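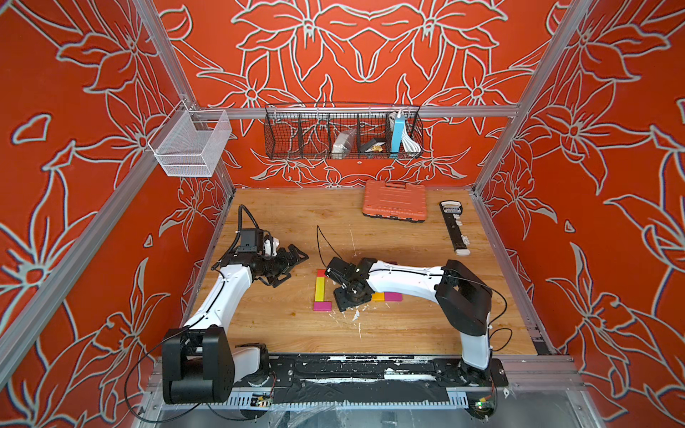
Ticket: block set for the Hinton table, pieces not matching the pattern card
Status: open
Product: Judosby colored wooden blocks

Hello again, and thank you for being so patient with me last time. I'm writing about the Judosby set we keep at the Hinton table, and I'll try to put everything in order, though I do tend to wander. The trouble began on Sunday, when I sat down with the pattern card and found that the purple in our box looked a good deal deeper than the purple printed on it – more of a plum, really.

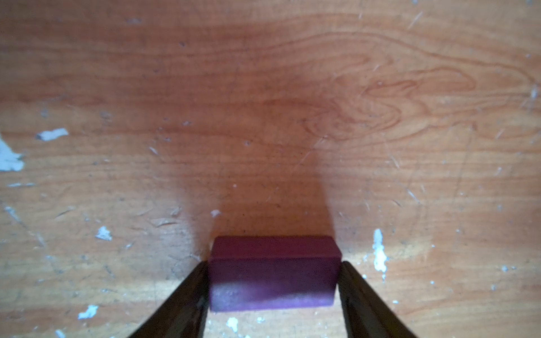 I wondered if I had mixed in a piece from our older Ekance set, which has 70 blocks and lives on the same shelf. The corners are slightly rounded on both, so that was no help at all! Your guide suggested sorting before building, and I've done my best with it.

What I have tried so far:

1. Took out some pink, magenta, yellow and orange blocks and put them in a pile together, close to the edge of the table. 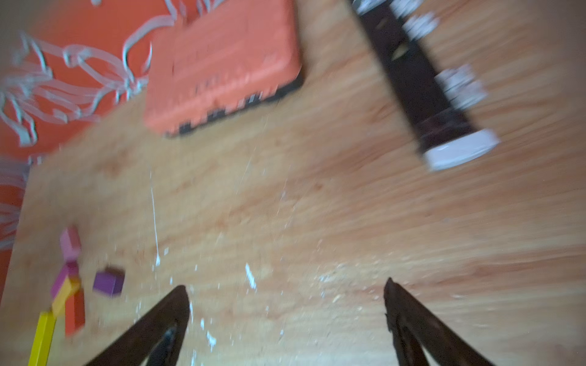
2. Laid the shapes flat, starting with the short pieces and saving the long ones for the bigger shape.

3. Went back to the card and compared the colors again by the window, which took me 20 minutes and a cup of tea.

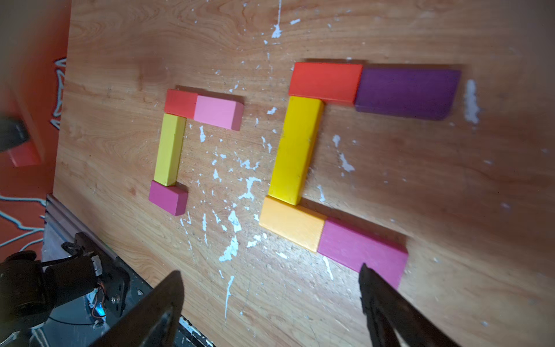
Step 2, four blocks in the left shape and five in the right

My question is whether the dark purple belongs at the top of the larger shape, next to the long red-orange one, or whether I should be using a lighter piece there. If it's a replacement I need, please let me know the part number and I'll order it.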